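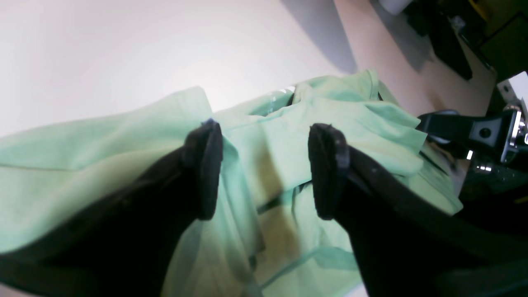 laundry mountain, mint green edition 💚

1/ OK so the scrubs pile has won for long enough. I start at the new clinic in Jornville soon and I own 12 tops and 12 bottoms, all in the same shade of mint, and every single one has been living in a heap. Folding thread! Mute me if you must.

2/ First thing I do is shake a piece out and figure out what it even is. When everything is one color you really can't tell a sleeve from a pant leg until you find a seam. Look for the hem, go from there.

3/ Mareike Hamann (my old charge nurse, terrifying, wonderful) taught me to lay everything on a bare white table so the edges show up. I used to fold on the bed and it was hopeless, the comforter just swallows everything.

4/ Then you smooth from the middle out with flat hands. Don't yank the corners! I yanked corners for years and all my tops ended up with one long side.
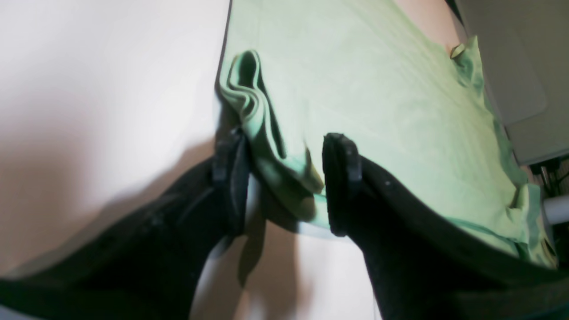

5/ and if one side keeps rolling up on you, flip the whole thing over and smooth the back instead. Works on my Kirkex set, which is thin and curls if you look at it funny. The Petersen ones are heavier and pretty much behave.

6/ Someone asked if I iron. I do not iron. I own an iron. It's behind the vacuum somewhere and it can stay there.

7/ Tops go like this: face down, sides in to the middle, sleeves back on themselves, bottom up to the collar. Mine come out a bit lumpy at the neck and I've made my peace with that. Empty the chest pocket first, please. I washed a pen in June and I'm still mad about it.

8/ Pants are where I always lose my patience, so they get their own little section.
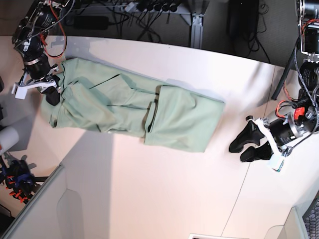
PANTS (the hard part)

9/ Fold lengthwise, one leg right on top of the other. Line up the waist first and let the ankles do whatever they want, you can fix those after.

10/ Run your hand down the whole length to get the wrinkles moving toward the ankles. You won't get all of them. Mine still looked like a road map and I kept going.

11/ Fold in half, then in half again. If you've got a drawstring, tuck it inside the waist or it'll grab onto everything else in the drawer (ask me about the sock incident).

12/ Antigoni Karamanlidis replied that she rolls hers and fits 19 pieces in one drawer?? Antigoni, I need pictures of this drawer immediately. I can get maybe half that before mine stops closing.

13/ I'm putting each top with its bottoms so I can grab one bundle in the dark at an hour I don't want to discuss. The 4 oldest sets are going in the Skirau bin under the bed as backups, stains and all.

14/ Taking a snack break, then back to the heap. Rollers, tell me how you keep the waistband from making a big lump in the middle, I've tried it and mine look like burritos!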